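Padireck Plum Fair

The Padireck Plum Fair is a village festival held each summer in Padireck, in the Dralterton district. It lasts two days and centres on a shared meal in the main square, for which 42 tables are laid. Attendance in the most recent count was 531.

The fair grew out of a fruit market on the banks of the Pravel. It was moved from the riverside to the square after flooding in March damaged the old market ground. A tart contest – open to residents only – was added later and is judged by weight and by taste. Entries are limited to 30.

Stallholders sell fruit, preserves and sweets, and many households put up visitors for the night.
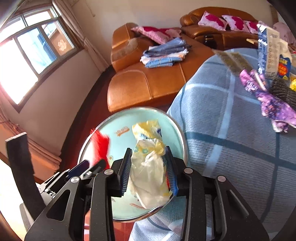 Round tray with a metal rim, and a bed with a checked quilt.

The meal is ticketed, and places are sold at the village shop.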